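6. Demonstration mode (visitor sessions)

This section covers use of the Terano hand-held gripper set during an open day or a site visit. Complete sections 2 through 5 before admitting visitors. For routine recording without an audience, skip to section 7.

6.1 Preparing the station

1. Place the demonstration table on a level floor. Leave walking space on both long sides.
2. Clear the tabletop. Items for later tasks go on a separate chair or shelf.
3. Set one seat at the near edge for the operator. The operator works seated.
4. Switch on both grippers and wait for the indicator light on each to turn green. A light that stays amber after 60 seconds means the gripper has not paired. See 9.3.
5. Check that every printed face of both marker cubes is clean and undamaged. Replace a scratched face with one from the Hedell spares pack.
6. Open the session list, select Visitor, and enter the operator's name.

Note: Visitor sessions are stored apart from training sessions and do not count toward the 3,000-episode limit of the project folder.

6.2 Running the tissue task

The tissue task is the default first demonstration. It is short, and a dropped tissue does no damage.

1. Lay one crumpled tissue on the tabletop within easy reach of both hands.
2. Hold both grippers over the near edge of the table, fingers open. Hold still until the start tone sounds.
3. Bring one gripper to the tissue. Keep the other back from the work area, with its marker facing up.

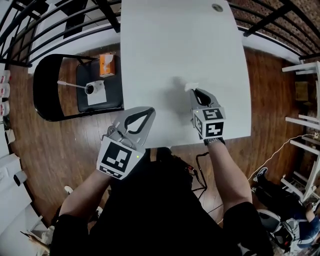 4. Close the fingers until the tissue is held. Light pressure is enough.
5. Lift the tissue clear of the table and pause for one second.
6. Set it down, open the fingers, and return both grippers to the start position.
7. Wait for the end tone before speaking to visitors. The head camera records until the tone.

Caution: Do not cross the grippers. If one marker cube covers the other, tracking is lost and the episode is rejected.

Caution: Keep loose sleeves and cords away from the finger loops.

6.3 Letting a visitor operate

Visitors may run the tissue task after watching it at least once. Allow 5 minutes per person. The operator stands to the side and does not reach across the table while an episode is open. Wipe the grips between users.

At the Gillitz open day in April, Noemi Crenshaw ran the station with the playback speed set to 100 percent so that visitors could compare their own hand motion with the replay. Use the same setting unless the Sorensen display unit is connected, in which case playback speed is set on the display.

6.4 Ending the session

1. Select Close Session. Do not switch off the grippers first.
2. Confirm that the episode list is complete.
3. Switch off both grippers and return them to the charging tray.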